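## Wie weiß ein Roboter, was er tun soll?

Hallo! Ich schreibe Programme für Roboter, und am häufigsten fragen mich Kinder: »Denkt der echt selber?« Na ja. Er rechnet, und zwar ziemlich viel!

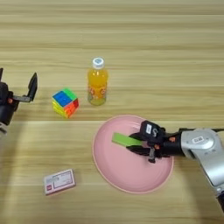
Unser Programm heißt Flirano und arbeitet in drei Schritten: gucken, planen, bewegen. Beim Gucken bekommt es von der Kamera nur Zahlen, für jeden winzigen Bildpunkt ein paar. Daraus muss es erraten, wo ein Ding aufhört und das nächste anfängt. Der rosa Teller ist da ein dankbarer Fall (rund, eine Farbe, fertig). Der Zauberwürfel ist viel gemeiner, denn der hat lauter bunte Felder, und Flirano könnte glatt denken, da liegen mehrere Sachen dicht beieinander. Deshalb haben wir mit mehr als 529 Bildern geübt.

Dann kommt das Planen. Du greifst einfach nach deinem Brot, oder? Flirano überlegt sich erst 50 verschiedene Wege für den Arm, streicht alle, bei denen er irgendwo anstößt, und nimmt von den übrigen den kürzesten. Bei zwei Armen wird es knifflig, die dürfen sich ja auch nicht gegenseitig hauen!

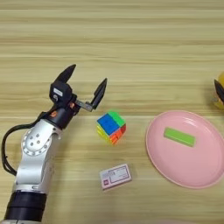 **Eduardo Tavares**
Softwareentwickler bei Stiroleck

Jetzt fehlt noch das Bewegen. Der Greifer hat zwei Finger, und das Programm sagt ihnen, wie weit sie aufgehen und wie fest sie drücken sollen. Dabei schaut es immer wieder nach, ob alles noch stimmt. Das nennt man Regelung.

Probier es mal aus: Mach die Augen zu und lass dir von jemandem ansagen, wie du einen Radiergummi auf einen Teller legst. »Weiter links, tiefer, loslassen!« Wie viele Ansagen braucht ihr?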